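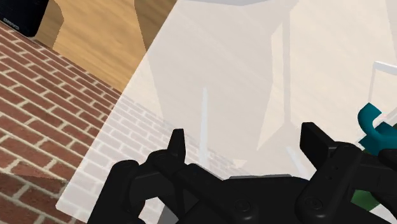
Home News Buildings Energy Letters Archive

October
By Nia Griffiths

Grisdale lowers winter humidity setpoint in public buildings

Grisdale will lower the winter humidity setpoint in its public buildings to 40 percent at the start of the heating season, the city's facilities office said. The change applies to 946 rooms that are served by central air handlers, including the main library, both clinics and the Emumo community center. Rooms heated by stand-alone units are not affected.

The present setpoint was adopted when the Emumo center opened and was later copied to the other buildings without adjustment for wall type or glazing. Inspections last winter found condensation on north-facing window frames in the library and on two stairwell walls at the east clinic. Paint had lifted at the foot of both walls.

"The air was fine. The glass was cold," said Ernő Bakos, the building engineer who wrote the technical note behind the change. "If the surface is below the dew point you get water on it, and it doesn't matter how good the reading looks in the middle of the room."

The note, released with the announcement, compares two methods. The first lowers the setpoint across the board. The second, known as outdoor reset, lets the setpoint fall as the outside temperature falls. Bakos recommended outdoor reset for the library and a fixed setpoint everywhere else. The older control panels in the clinics cannot run a reset schedule, and replacement has been put off until the next budget.

Control work will be carried out by Kyei, which holds the maintenance contract for the air handlers. The contractor will also move wall sensors that were mounted over radiators or in direct sun. A sensor in either position reports air that is warmer and drier than the rest of the room, and the humidifier then runs longer than it should. Sensors will be checked against a calibrated reference before they are put back into service. 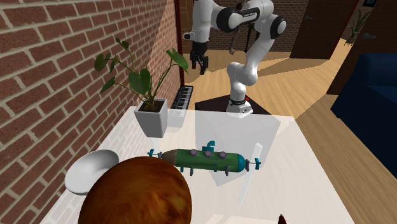
A white table and a leafy potted plant.

The note gives a page to indoor plants, a subject raised repeatedly by staff. It finds that a potted plant in a mechanically ventilated room adds very little to the moisture load compared with the people in it, and that the supply air carries most of that moisture off. Plants may stay. Staff are asked to keep them clear of wall sensors and supply grilles, and to empty saucers after watering.

Portable humidifiers are a different matter. Under the new rules they may not be used in rooms on the central system unless the facilities office has approved them in writing. Units filled from the tap were found to leave white mineral dust on shelves and equipment, and in one clinic room a portable unit was running against a dehumidification cycle.

Afia Appiah, who manages the library's local history collection, said paper records need a steady level more than a particular number. The collection room will be excluded from the reset schedule for that reason. It will keep its own controller, with an alarm if the reading drifts for longer than 10 minutes.

"We can live with drier," Appiah said. "What we can't have is the level going up and down with the weather."

The facilities office expects lower steam use but did not publish a savings estimate. Bakos said any figure would depend on the winter, and that the steam meters at the clinics do not separate humidification from heating. Separate meters are on order from Boner and are due to be installed while the humidifiers are shut down for cleaning.

Occupants may notice more static and drier skin during cold spells. Complaints should go through the normal work order system with the room number and the time of day. The office said it will log a reading in the room before making any adjustment, and will not change a setpoint on the basis of a portable meter brought from home.

The first buildings to change over will be the library and the Emumo center. The clinics follow once their sensors have been moved. Readings will be posted monthly through the end of the heating season.

Comments (4)

Cecilia Appiah
Does the reset schedule have a lower limit? Our school did this and on the coldest mornings the controller took it down so far that everyone had a sore throat by noon.

Ayuba Asante
Cecilia - page six of the note, there is a floor. It's in the table, not in the text, so easy to miss.

ductwork_dan
Moving the sensors should have come first. Change the setpoint on a bad sensor and you've just got a different wrong number. I paid 200 dollars for a decent reference meter for my own shop and found two of my three wall units reading low.

Margin Walker
Will the reading room at the library still be shut while they do the work? The sign on the door only says "soon".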